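Priscombe Desk and Shelf Unit, Gray Wood-Grain

Home / Office / Desks with storage / Priscombe

$243 for the set
Next delivery to Bristside: June

The Priscombe is a desk with an open shelf unit that goes on the wall over it. It is sold as a set and the two parts come in the same gray wood-grain finish. The cubbies and the inside of the drawer are a reddish brown. It suits a front room, a shared workroom or a hallway desk where people need a surface to stand at or sit at and somewhere to put small things.
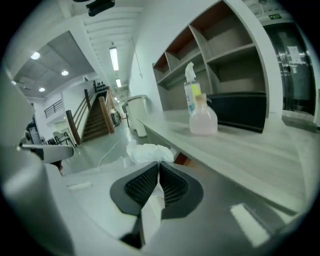

Butar Furnishings
Page updated 12th May

The shelf unit is open at the front. There are no doors and nothing to slide. Some of the upper cubbies have angled dividers, which are good for envelopes, folders and thin catalogs that fall over in a square compartment. The lower shelf is wider and will take a bag, a box or a seat cushion.

Installed at the standard height, the top of the shelf unit is 79 inches from the floor. You can go lower if the people using it are short, but leave enough room over the desktop for a pump bottle or a desk lamp. Measure your tallest item first.

The desktop is meant for daily use. It will stand up to cleaning sprays, hand lotion and soap, but wipe up spills the same day and don't leave a bottle sitting in a puddle. Use a soft cloth or a tissue with a mild cleaner. Do not use scouring powder, bleach or furniture wax. Wax leaves a film on this finish and it is a chore to get off. The colored panels in the cubbies can be dusted dry.

The drawer opens from the front, below the top. It is for pens, paper, chargers and the like. Please don't store full paint cans or tools in it. Close it before you move the desk.
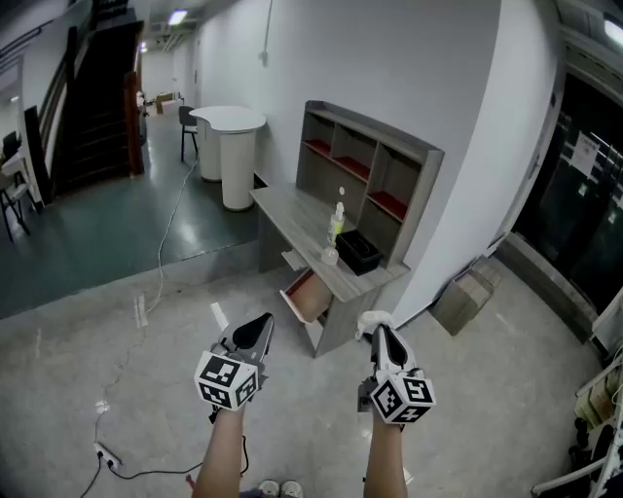
When you plan the position, leave floor space in front for the drawer to come all the way out and for someone to stand behind it. If the desk is going near a glass door, check the swing of the door too. On tile floors we suggest felt pads under the desk, and they are not included in the box. There is no cable hole in the desktop, so power cords have to go over the back or along the wall.

Assembly

The set takes two people. Put the desk together first and move it to its final place, then mark the wall for the shelf unit. The wall fixings in the pack are for masonry. For drywall you will need to find the studs and buy screws to suit — the Nieminen rail, sold separately, makes this easier because it spreads the holes out. Do not hang the unit on drywall anchors alone.

Keep the carton until you have checked the panels. If one is chipped we will send that panel and you won't have to return the set.

Warranty and returns

Two years on the finish and the drawer runners. Water damage and damage from wax or solvents is not covered. Unopened sets can be returned to the Bristside store. Opened sets can be exchanged if the shelf unit has not been drilled.

Sold separately: Nieminen wall rail, felt pads, spare cubby divider (gray)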